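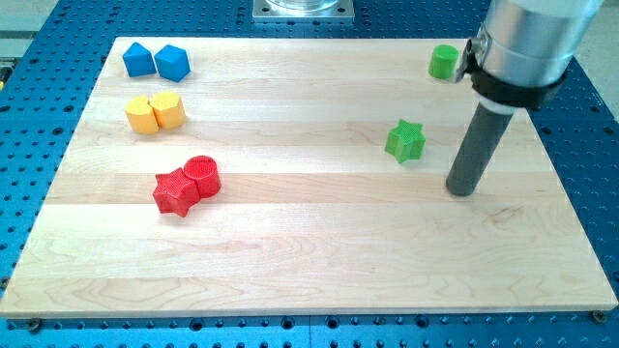 Murkeck Wood Surfaces Group, Endthorpe

4. Tone variation within edge-glued maple panels

Maple has a reputation as the plain one. Furniture makers reach for it when they want a pale, even surface, and finishing guides tend to treat it as a blank page. We went into this part of the study expecting very little to report, and we came out of it with the most interesting material in the whole project. Within a single panel, neighboring strips differ in tone often enough that the eye picks up the joints well before the hand does. Figure 2 shows the kind of surface we mean: pale strips glued side by side, with grain lines and swirls and slight changes of tone from one to the next.

Figure 2. Maple board made of several glued strips, with tone varying slightly between planks.

4.1 Sorting the strips

Every panel in the Rosales collection was treated as a set of strips, and each strip was given its own entry. This produced 2,094 strips in all. Each was matched by eye against a ladder of 11 reference chips, running from the palest cream we could find to a warm tan close to the color of weak tea. Two readers worked separately under the same north-facing window, always before noon. Where they disagreed by a single step we kept the lighter reading. Where they disagreed by more, the strip went back into the pile and was read again on another day.

The ladder itself deserves a word. Our first version was bought in, and its steps were too wide at the pale end, so that nearly everything landed on the same two chips. The version used here was cut from offcuts supplied by the Havo mill and planed to a common thickness. It is uneven in places, and we would make it differently next time, but it separates pale maple beautifully – far better than we had any right to hope.

4.2 What the joints do

A difference of one step between neighboring strips was almost never noticed by visitors to the workshop. A difference of two steps was noticed at once, and people would often run a finger along the joint as if they expected a ridge. We found this delightful to watch. It also matters for anyone grading panels, as a surface can be perfectly flat and still be described as "uneven" by the person who has to live with it.

Grain direction complicates the picture. When one strip is flipped end for end, light catches it differently, and two strips with the same chip reading can look a full step apart from one side of the bench and identical from the other. We logged roughly 600 pairs of this sort. Turning the panel half a circle swapped the effect in most of them – the strip that had looked darker now looked lighter. Pairs that did not swap were usually those with strong swirls, where the grain rises and dips over a short distance and no single viewing angle is fair to it.

4.3 Limits of the readings

All of the panels were read bare. Oil deepens maple unevenly, and a pair that sits one step apart before finishing may drift further apart afterward or close up altogether. We have a small set of oiled panels drying in Endthorpe now and plan to read them in June. Age is the other gap. Maple yellows with light, and strips cut from different trees need not yellow at the same pace, so a well-matched panel may not stay that way.

Knots and mineral streaks were left out of the readings, although a few of the streaked strips were among the handsomest in the collection. They are listed separately in the appendix with their positions along the strip.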